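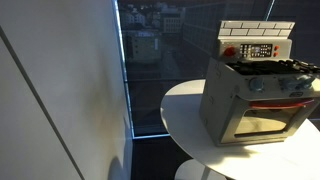 Paid study, parents and kids, come cook pretend dinner with us. Skestthorpe is looking for families to take part in a study on how young children pick up kitchen words – stir, pour, boil, burn, all of that – and how the grown-ups at home use those words with them. We have play kitchen things for the kids, including a toy stove with a red knob and a tile pattern along the back, and it's set by a big window with the city outside, so bring a kid who likes looking at stuff. You do not need to know anything about child language. You do not need to be a good cook. Please read the whole page before you write to us, most of the questions we get are answered further down.

Posted 21 May 2021. Open until all spots are filled.

Who we want

Parents, grandparents, foster parents, anyone who is the regular grown-up at home for a child between 2 and 4. The child should be talking at least a little. Single words are fine. Any home language or mix of languages, as long as one adult can fill in the forms in English. We very much want families who speak something else at the dinner table, we did not get enough of them in the February round and the results were lopsided for it.

Twins welcome, but each twin does the play session separately, so bring a second adult or a lot of patience. Older brothers and sisters can come along and sit in the waiting area. There are books and crayons. Not a lot of books.

Children with hearing aids, glasses, speech delay, all fine, tell us ahead so we set up right. We can't take children who took part in February. Sorry, we know some of you asked. There'll be a follow up for those families later and you'll hear from us separately.

What you do

Part one, at home. A word list. You check off which kitchen and food words your child understands and which ones they say. It's long. Do it in pieces if you want, the form saves. Don't quiz your kid to fill it in, just go by what you've heard. If grandma does most of the cooking, grandma should look at it too.

Part two, also at home. Record two ordinary meals, sound only, from when you start getting food ready until people get up from the table. Phone is fine. Put it on the counter away from the faucet and the fan. Any meal. Cereal counts, takeout counts if you are talking while you dish it up. Please don't put on a show for us. We want the arguing over peas.

Part three, one visit to the Skestthorpe rooms. Your child plays kitchen with you, then with one of our staff, and then there's a short picture naming game. Breaks whenever. Snacks whenever. If your child does not want to play we stop, and you still get paid for the visit. Children have bad days, we know.

Part four, a phone call with you a few weeks after. We ask how the word list has changed. Short.

What you get

500 dollars per family for all of the parts. It's split up: half after the visit, half after the phone call. If you drop out before the visit but sent in the word list and the recordings, you get a smaller amount, the consent form has the table. Paid by check or prepaid card, your choice, tell us at the visit. Parking is covered, bring the ticket up with you. Bus fare too but we need you to write down the route. We can't pay for babysitters for the other kids, wish we could.

Your child picks out a book to keep. We'll also send you a one page sheet on your child's word list if you tick the box for it. This is not an assessment and it will not tell you if your child is ahead or behind. If you are worried about your child's speech please talk to your doctor, do not wait for us.

The visit, practical stuff

The rooms are on an upper floor, there is an elevator and it's big enough for a double stroller. Use the entrance on the side with the ramp, the front one sticks. Ring for suite 566. Somebody will come down if you can't find it, just call.

Plan for a morning or an afternoon. The play part itself is not long but there is paperwork first and kids take a while to warm up. Mornings fill up fast. If your child naps after lunch, say so on the form and we won't offer you that slot.

Bring: a change of clothes, any medicine your child might need, and one toy from home if it helps them settle. No need to bring food unless there are allergies or your kid is picky, we have crackers, fruit and water. Tell us about allergies. Please. Even if we are only pretending to cook, the snack is real.

Staff at the visit will have had their background checks and you are in the room with your child the whole time. If anyone in the house has a fever, cough or an upset stomach, call and we move the visit. No penalty and no limit on how often you move it, within reason.

Recordings and privacy

Meal recordings go up through a secure page, link comes with your sign up packet. We write out the speech and take out names, street names, schools, and anything that sounds like a phone number. After the writing out is checked, the sound files get deleted, unless you tick the box that lets us keep them for training new transcribers. Ticking it or not makes no difference to your pay.

The visit is video recorded. You can ask for a copy. You can ask us to erase it, before or after you leave, and you do not have to say why.

Everybody who is at the recorded meals has to know that they are being recorded. If you have company over, ask them first or pick another night. Last round we had to throw out a really nice spaghetti dinner becuase an uncle hadn't been told.

The transcripts will be worked on by our own people and by the language group at Wyss, which is doing the word counts. No one else gets them. We don't sell anything and there's no product at the end of this. Zimmont is paying for the books and part of the family payments, and does not see any data with families in it.

Also hiring – transcribers, part time

Same project, seperate thing. We need people to write out the meal recordings. Work from home, your own hours, files due back within the week. You listen, you type what people said, you mark who is talking. It is slow work and the clatter is something else. Good headphones needed, we don't supply them.

You should type well, have an ear for small kids' speech, and be able to leave mistakes alone. If the child says "I cooking it hot" that's what goes on the page. People with a second language are very welcome, let us know which one and how well you understand it when it is shouted across a kitchen.

Paid by the recorded minute, with a higher rate for files with more than one language. Rates are in the packet. There's a short paid test file before you start. Transcribers sign a privacy agreement and can't work on files from families they know. If you recognize a voice, stop and send the file back.

The transcript software is from Eteck, runs in the browser, nothing to install. An older laptop will do. A tablet won't.

You can't be a transcriber and a study family both. Pick one.

How to sign up

Families: fill in the interest form at the bottom of this page. Child's age in months, languages at home, best time to call. That's all for now. No child's full name at this point please, first name or nickname is enough. We call back in the order the forms come in, and leave one voicemail and one text. If we don't hear back we go to the next family, so check your spam calls, our number shows up strange on some phones.

Transcribers: send a short email, few lines is fine, with your languages, how many hours a week you have, and when you could start. No resume needed. No cover letter. Put TRANSCRIBER in the subject line or it ends up in with the family forms.

Not sure if you fit? Send the form anyway and put your question in the notes box. Filling in the form does not sign you up for anything, you get the consent papers later and can say no then, or halfway through, or the morning of the visit.

If you run a daycare, playgroup or library story time and would put up a flyer, there is a one page version in English and Spanish, other languages on the way. Ask and we'll mail you a stack.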